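上个月搬完家，我终于承认自己有一个毛病：桌面上的东西永远比桌子多。

旧房子那张桌子用了好多年，我在上面吃饭、剪指甲、寄快递、修耳机，什么都干。搬走那天清抽屉，清出来三卷用了一半的胶带，全都找不到头（你懂的，就是那种拿指甲一圈一圈刮、刮到怀疑人生的感觉），还有一大把写不出水的记号笔。我蹲在地上一支一支在旧信封上试，试到最后一支能写的，高兴得跟中奖似的！

所以新家这张工作台，我下定决心：桌面上只放正在用的东西，其他的统统上墙。

说是这么说，真正动手拖了三个星期。先是纠结买什么。洞洞板我以前装过一块，Marchand 那款，看图片美得不行，到手发现挂钩要另买，挂钩的孔距又跟我手上那些对不起来，最后那块板在阳台靠了整整一年，晾过袜子。这次我不想再掉进去了。收纳盒也看了一圈，Nero 家有一套带盖子的，盖子一盖是真整齐，可是我这种人，东西进了带盖的盒子就等于进了坟墓，半年后会再买一个一模一样的。

后来是 I-hsuan Chung 点醒我。那天她来帮我拆箱子，一边拆一边念：你就挂网篮啊，铁丝网的，看得见里面是什么，灰尘也不会积在底下。她自己厨房里就是这样，蒜头、洋葱、保鲜膜，全在墙上，我去她家吃过那么多次饭，居然从来没往自己身上想。

于是就开始挑网篮。Irik 的我买过一次，退了，网眼太大，笔会从底下漏出去，我试挂的第一个晚上就听见“咚”一声，橡皮掉进了拖鞋里。后来买的是 Troltar，黑色的，一个 179 块，深度 25 公分。贵是贵了一点，我在购物车里放了好几天，每天进去看一眼又退出来，七月打折也没打到它头上，最后还是原价下的单。心疼了一个晚上，第二天就忘了。

固定的方法我研究了很久。打孔我是不敢的，房东虽然人很好，但是我上次在旧房子打孔，打到一半墙里面传来一种很空洞的声音，从那以后我看到电钻就手心冒汗。无痕挂钩呢，包装上写得天花乱坠，我挂过一只布袋，半夜掉下来，把我从床上吓得弹起来。最后用的是最土的办法：扎带。一包 300 根，我大概这辈子都用不完了，现在看到什么都想扎一下，电线扎一下，垃圾袋口扎一下，连阳台的番茄苗我都扎了（扎得很松！别骂我）。

用扎带有几个小心得，写下来给以后的自己看：

- 先松松地套上去，篮子摆正了再拉紧。我第一次是一根一根直接拉死，结果篮子歪得像在点头，只好剪掉重来。
- 尾巴一定要贴着扣头剪平，不然会划手。我右手虎口现在还有一道。
- 白色的扎带比黑色的好找，要换的时候一眼就看到了。黑色的扎在黑篮子上，我拿着剪刀找半天。
- 别贪心一次装太满。先放一两样，过一个礼拜再看。

最后这条是我自己吃过亏的。以前每次整理，我都恨不得当天把所有格子填满，填完拍照发给朋友炫耀，然后隔天要用剪刀，翻了三个地方。越满的收纳越像没收纳，因为你根本不想伸手进去。

所以我的规矩是，挂起来的第一个礼拜，只准放胶带和笔。这两样是我每天都会用、每天都会找不到的东西。胶带我只留一大卷白的，其他那些半卷半卷的，贴得动的全拿去封捐赠的纸箱了，贴不动的就丢掉。笔也是，只留一支记号笔，写不出来了再换下一支。我妈听说我只放一支笔，在电话里沉默了一下，然后问我是不是最近手头紧。

壁纸也要讲一下，因为好多人问！对，就是那种一圈一圈像等高线、又像把果酱搅进酸奶里的花纹，珊瑚红、粉红、淡紫、灰蓝全混在一起，中间还冒出几块亮黄。我看到样品的时候心跳都快了。朋友圈的意见分成两派，一派说好看，一派问我会不会头晕。贴的时候是真的头晕，对花纹对到眼睛发直，我后来干脆放弃对花了，反正它本来就是乱的。光是赶气泡就赶了一个下午，拿一张旧会员卡在那边刮刮刮。

不过我要说，花墙配白桌面是我今年做过最对的决定。墙已经那么热闹了，桌子就安安静静地白着，东西搁在上面特别清楚，擦起来也快，湿布一抹，咖啡印子就没了。要是桌子也来个木纹或者大理石纹，我大概真的要吃晕车药。
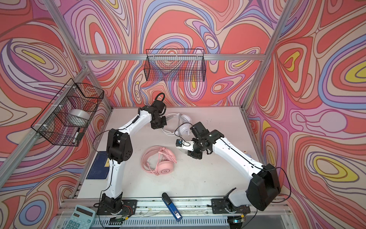 Darcy Melnyk 的意见是，墙上那个空篮子应该拿来放耳机，耳机躺在桌上，线绕成一团，早晚会被我的咖啡淋到。我说我考虑一下，Darcy 又补了一句，说考虑就是不会做的意思。好吧，被看穿了。

可是我真的有在考虑！我的问题是耳机线。直接丢进网篮里，线会从格子里钻出去，拿的时候扯一下，整个篮子跟着晃，我很怕哪天把扎带扯断。绕在耳罩上呢，听说对线不好，我上一副就是这样绕坏的，只剩左边有声音，我还硬听了两个月，听什么歌都像缺了半边。现在想到的办法是拿一条魔术贴把线束好，再放进去，魔术贴家里应该还有，在某个还没拆的纸箱里。

说到纸箱，搬家的时候我给箱子编了号，编到 41，自以为很有条理，结果清单写在一张便条纸上，便条纸被我装进了其中一个箱子。现在每拆一箱都像抽盲盒，上次抽到的是一整箱冬天的袜子和一个开罐器。

空着的那个篮子我打算再空一阵子。I-hsuan 说她厨房最早也有一个是空的，空了快两个月，后来自然而然就变成放茶包的地方，因为那个位置刚好在水壶旁边，手一伸就到。我觉得蛮有道理的，先让它挂着，看我的手平常会往哪里伸。目前的候选有：耳机、剪刀、卷尺，还有一包我藏起来不想让自己看到的海苔（放网篮里显然是藏不住的）。

还有人留言问篮子高度怎么定。我没有量，我就是坐在椅子上把手举起来，举到不用耸肩的位置，拿铅笔在旁边点了一下。之后发现站着用的时候稍微低了点，但我十次有九次都是坐着，就不改了。如果你习惯站着干活，记得站着比一次再绑。

剩下还没弄好的是桌子底下，那里目前堆着两个纸箱和一台不知道还能不能用的小风扇。等我找到魔术贴再来更新，要是谁家里有不占地方的线材收纳办法，拜托留言告诉我，最好是不用打孔的！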